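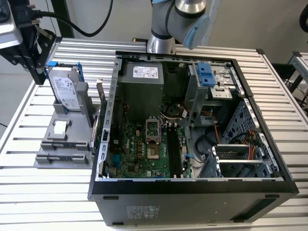 홈 | 칼럼 | 생활과 기술 | 지난 글 | 구독

버리기 전에 한 번 열어 보자

2019. 08. 04.
글 다그마르 오라베츠(Dagmar Oravec)

사무실에서 쓰던 데스크톱이 느려지면 대개 통째로 버린다. 수거 업체에 전화를 걸고, 복도에 내놓고, 장부에서 지운다. 나는 이 순서에 한 단계를 더 넣어야 한다고 생각한다. 옆판을 열고 안을 보는 일이다.

내가 일하던 클랄데일(Claldale)의 사무실에서는 몇 해 전 컴퓨터 129대를 한꺼번에 바꿨다. 교체 계획서에는 새 기계의 사양만 네 쪽에 걸쳐 적혀 있었고 헌 기계에 관해서는 '일괄 폐기'라는 말이 전부였다. 그때 창고를 맡고 있던 니말 파티라나가 몇 대를 열어 보자고 했다. 전원공급장치는 멀쩡한 것이 많았고 메모리도 대부분 다시 쓸 수 있었다. 하드디스크는 상태가 제각각이었다. 결국 폐기 일정이 한 달 밀렸고 총무 쪽에서는 불평이 나왔다. 나도 처음에는 불평하는 편이었다.

생각이 바뀐 것은 직접 해 보고 나서다. 사무용 데스크톱은 고치는 사람을 어느 정도 염두에 두고 만든 물건이다. 손으로 잡는 부분에는 파란 플라스틱을 써서 눈에 띄게 해 둔 기종이 흔하다. 하드디스크는 캐디에 끼워 넣게 되어 있고, 캐디를 빼면 디스크가 따라 나온다. 카드 브래킷, 메모리, 프로세서도 각각 제자리에서 빠진다. 처음 하는 사람에게는 케이블이 제일 어렵다. 커넥터를 잡아야 하는데 자꾸 선을 잡아당긴다.

요즘 나오는 얇은 노트북은 사정이 다르다. 메모리는 기판에 납땜되어 있고 배터리는 접착제로 붙어 있는 경우가 많다. 가볍고 조용하니 사람들이 좋아하는 것은 당연하다. 나도 출장 때는 노트북을 들고 간다. 다만 책상에서 움직일 일이 없는 기계까지 그렇게 만들 필요가 있는지는 모르겠다. 경리 담당자의 컴퓨터가 가벼워야 할 이유를 나는 아직 듣지 못했다.

분해가 돈이 안 된다는 말도 자주 듣는다. 재활용 업체 그라리빅(Grarivik)에서 일하는 후만 탈레비에게 물었더니 그 말이 절반은 맞다고 했다. 한 대를 끝까지 뜯으면 사람 품값이 부품값을 넘기기 쉽다는 것이다. 그래서 그는 순서를 정해 두고 일한다. 저장장치를 먼저 빼고, 프로세서와 메모리를 빼고, 전원공급장치는 시험해 본 뒤에 결정한다. 나머지는 금속과 기판으로 나누어 보낸다. 나사 하나까지 다 풀겠다는 욕심은 버렸다고 한다.

나는 이 방식이 옳다고 본다. 전부 살릴 수 없다고 해서 전부 버릴 일은 아니다. 특히 저장장치는 돈과 상관없이 따로 빼야 한다. 직원 명부와 거래처 주소가 들어 있는 디스크를 본체에 꽂은 채 트럭에 실어 보내는 회사가 아직도 있다. 포맷했으니 괜찮다고들 하는데, 빠른 포맷만으로는 내용이 지워지지 않는다.

프로세서를 뺀 빈 소켓도 신경 써서 다루어야 한다. 보드를 다시 쓸 생각이라면 덮개를 씌워 두는 것이 좋다. 핀이 소켓 쪽에 있는 방식이라면 손가락이 한 번 스친 것만으로 보드를 못 쓰게 될 수 있다. 파티라나는 빈 소켓이 드러난 보드 위로는 공구를 건네지도 못하게 했다.

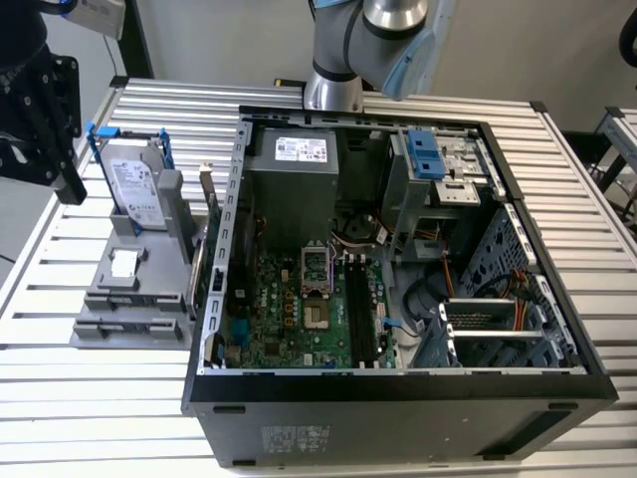
작업대 이야기

분해를 권하면 사람들은 공구부터 묻는다. 공구는 십자드라이버 하나와 정전기 방지 손목띠면 거의 된다. 나는 작업대가 더 중요하다고 생각한다. 본체를 눕혀 놓고도 옆에 뺀 부품을 둘 자리가 남아야 한다. 자리가 없으면 부품을 바닥에 놓게 되고, 바닥에 놓은 부품은 밟는다.

뺀 하드디스크를 세워 꽂아 둘 받침이 있으면 더 좋다. 쌓아 두면 어느 기계에서 나온 것인지 금방 헷갈린다. 우리는 처음에 과자 상자를 썼다가 디스크 일곱 개의 주인을 찾지 못해 이틀을 보냈다. 그 뒤로는 빼는 즉시 번호를 붙였다.

제조사에도 할 말은 있다. 보증 기간이 끝난 기종의 분해 설명서를 홈페이지에서 내리지 말았으면 한다. 파일 하나를 그대로 두는 데 큰돈이 들 리 없다. 구매 담당자에게도 부탁하고 싶다. 견적을 받을 때 옆판이 공구 없이 열리는지, 메모리를 바꿀 수 있는지 두 가지만 더 물어보면 된다. 10월이면 내년 예산을 짜는 곳이 많으니 그때 양식에 칸을 하나 넣으면 좋겠다.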